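Returns sorters at Lositz train the arms before the arms reach the floor

Lositz, which handles returned household goods for online shops, has moved five of its sorters off the line and into a side office, where they spend most of the shift working with simulated robot arms on a screen. The company says the change will stay in place through the end of April, when it decides how many real arms to put in the warehouse.

The software comes from Simutel. It shows an arm at a table with a mix of things on it, and the sorter sets up the table, gives the arm a job and marks the attempt as usable or not. Attempts that pass are kept and used to teach the control program. Attempts that fail go back with a note on what went wrong.

Sadia Minhas has sorted returns at Lositz for nine years and now leads the group. She said the first two weeks were slow and that she went home with a headache most nights. "I was used to walking all day," she said. "Now I sit, and I have to write down things I never had words for, like how you pick up something thin without pushing it away from you."

The notes matter because returned goods rarely arrive in neat boxes. A parcel might hold a plate, a pencil, half of a toy and a cable that belongs to something else. The people on the line know from habit which to take first. The program has no such habit, and the group was asked to build up 800 marked attempts before anyone would talk about a test on the floor.

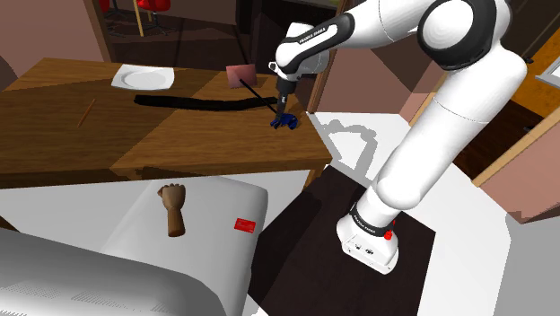
Each member of the group gets through 47 attempts on a normal day, though that figure drops when the objects are hard ones. Flat pieces and thin rods are the worst, Minhas said. Lumpy shapes can also cause trouble when they are close to the end of the table, and the group has asked Simutel for more of those. The supplier added a new batch of table layouts last week.

Pay has not changed for the five, but the job has. They no longer take part in the rotation that moves sorters between the unloading dock and the packing benches, and they start at 7:30 with the office staff. Two of them have asked to go back to the line for part of the week. Lositz agreed to one day, and both now sort on Thursday.

On the floor, opinions are mixed. With five people gone from the benches, the others have had to cover more stations, and a request for temporary help was turned down in the first month and granted in the second. Some sorters say they would like a turn in the office. Others say they don't want to teach a machine to do their work, and a few have said so to Minhas directly.

"I understand it," she said. "I asked the same question before I took this on. What I was told is that the arms would do the first pass, open table, one item at a time, and people would do the checking. I have that in writing - it doesn't cover everything, but I have it."

The written terms say that no sorter will lose hours during the trial and that anyone whose bench is replaced by an arm will be offered checking work at the same rate. They do not say what happens once the trial is over. Managers said they would meet with the sorters again before any order is signed.

A smaller site run by Tistance, which shares a loading yard with Lositz, is watching the trial and has sent two supervisors to sit in with the group. It has not said if it plans to use the software.

For now the group is working through its list of hard objects. Minhas keeps a paper copy taped beside her screen and crosses items off in pen when the attempts start to pass. Sorters on the line can add to it by leaving a note at the office door, and the latest request was for umbrellas.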